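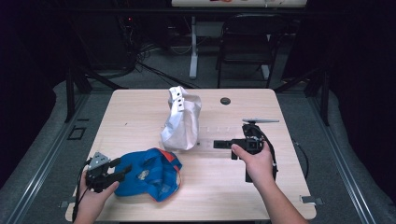 How do you store cloth and paper bags so they stay usable?

I have too many bags. Some are cloth, some are paper ones from shops, and everything ends up bunched on the table. I tried to put them in a drawer but after 2 days it was the same mess. Is there a good way to fold them? The cloth ones are soft and do not hold a shape.
Asked by Hesness in September

3 answers

Idalina Matos
For cloth, lay the bag on the table and first pull the corners, so the seams are straight. Press with your hand from the middle to the outside. Then fold the long sides in, and roll from the bottom to the handles. If it has a round bottom, push the bottom flat inside -- it will never be a perfect square, and this is fine.
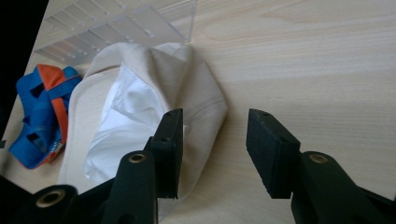

I do the seams before anything else, also with cotton caps, which I keep in the same box. Paper bags I fold on their old lines and stand them like files. I keep 8 and the others go to recycling. If the top was twisted, put it under a heavy book for one night.

Fletness
Just put all bags in one big bag and hang it on the door. Works for me.

Jacobs
I agree with rolling, but please wash the cloth ones before. Mine had flour inside and I noticed too late. Also do not iron on a printed part, turn the bag inside out first.

2 people found this helpful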